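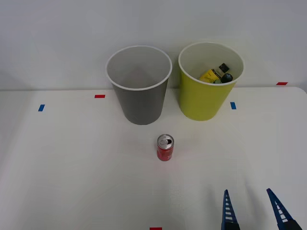 Sinville Community Choir - Front of House Team

Do I have to audition?
No! Come along, find a spot beside someone friendly and sing. We have 103 members and plenty of them can't read a note of music.

What does it cost?
It's $30 a term, and your first rehearsal is free. Under-18s pay nothing.

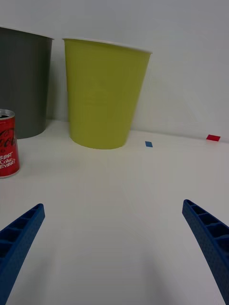
Blue and white at Sokari Hall

When do rehearsals start?
Warm-ups kick off at 7 pm and they're great fun, so try not to miss them. Tea comes out at half-time - bring your own mug if you like a big one.

What are we singing this term?
A lovely mix of folk songs, two rounds and a brand new piece in four parts. The altos finally 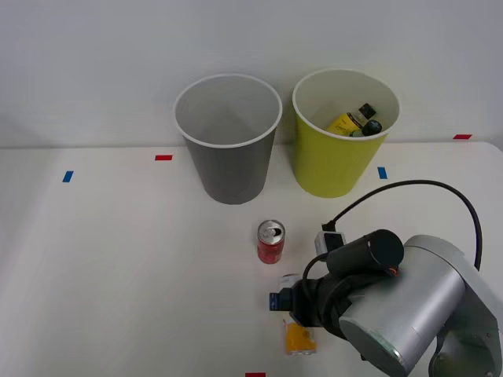
get the tune in that one, and they're over the moon about it. Practice tracks go up on the members' page in February.

Can my family come to the concert?
Please bring them all! The hall seats 200 and we'd love to fill it. Doors open 30 minutes before we sing.

I haven't sung since school. Will I cope?

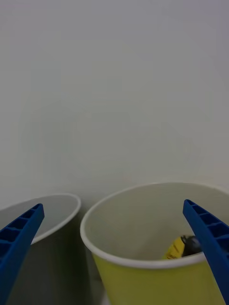
Edeltraud Fankhauser: I mouthed the words for my whole first term, and now I can't wait for the low bits. Stand near the basses and you'll be right.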